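From the Laludness Newsletter: Notes from the Upstairs Workshop

Letting the arms say "not sure"
by Hakim Kwok

Those of you who came to the open evening in May will remember Rui Antunes standing at the whiteboard with three different colored pens, trying to explain why a robot arm that can find a bag perfectly well still makes such a mess of picking it up. Several of you have asked since then how that story went on, and I promised Rui I would write it up before the year was over. So, with a cup of tea and a very quiet building, I am keeping my promise!

First, a little background for newer readers. The project is called Clanov, and it is the part of our work that deals with soft, floppy, see-through things. We have had good luck over the years with boxes and cups and other well-behaved objects. Plastic bags are another matter altogether. They shine, they fold over on themselves, they change shape the moment you touch them, and whatever is inside them tends to be far easier to see than the bag is. A policy trained in the usual way (we show it a lot of demonstrations with a person guiding the arms, and it learns to copy them) will happily reach for the bright thing inside and close its fingers on a slippery bulge of plastic.

Rui's idea, which he has been carrying around since his days at Wilirby, was to change what the policy is asked to predict. The old version looked at the cameras and gave one answer: go here, close the gripper. The new version gives 8 answers every time it looks, each one a short stretch of motion, and we measure how well they agree with each other. When they agree, the arm carries on. When they scatter all over the place, the arm slows down, moves a little to get a different view from the wrist camera, and asks again. I like to think of it as the robot equivalent of tilting your head in the supermarket when you can't find the edge of the produce bag, and I say so every time we have visitors, much to Rui's dismay.

Getting there took longer than we had hoped (doesn't it always?). The first attempt was so cautious that it spent most of its time looking and hardly any time grasping, and we had a whole week of watching two arms sway gently over the table like people who have forgotten why they came into the room. The trouble was the threshold. We had set it by hand, using rigid objects, and with clear plastic the answers never agree that well, even when every one of them would have worked perfectly. A bag can be pinched at a corner, along an edge or on a fold, and those are all good choices that happen to be far apart. Rui ended up grouping the answers first and then measuring the disagreement inside each group, and that one change did more for us than all the fiddling we had done before it.

Now for the numbers, which I know some of you scroll straight down to find. We ran 200 trials with the old policy and 200 with the new one, with the bags laid out afresh each time. A trial counted as a success if the gripper took hold of the chosen bag on the first close and kept hold of it until it was told to let go. The new policy managed 139. The old one did not reach half, and it was especially poor whenever one bag was lying on top of another, where it would quite often come up with both.

Clear bags and the green basket, from the wrist and from across the table:

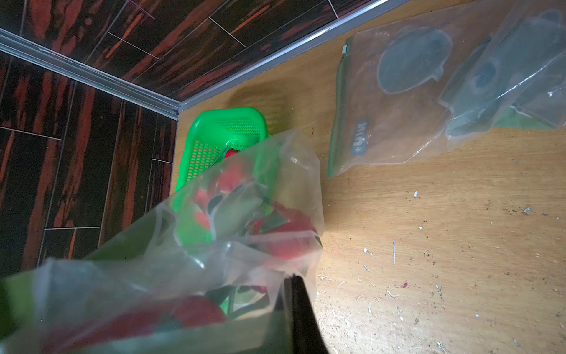
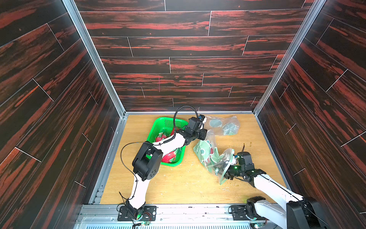 There is plenty left to do, of course. The extra looking costs time, and a cautious grasp is noticeably slower than a bold one. Rui thinks we can win a good part of that back by having the second arm do its own looking while the first one is busy, so that the two share what they find. At present they hardly talk to each other at all, which seems a pity when they are working at the same table. We also want to know how much of the improvement comes from the second look itself and how much from the slower approach, and we need a proper set of trials to pull those apart. My money is on the second look. Rui's is on the slower approach, and there is a lunch riding on it.

The write-up is being read over by our friends at Ciobanu, who have been very generous with their red ink, and the trial logs will go on the shared drive as soon as Rui has tidied the folder names. If you work with soft packaging of any kind and have an awkward bag you think would defeat us, please do bring it by. We would be delighted to have it, and the kettle is always on.

Laludness Newsletter, 26/12/2024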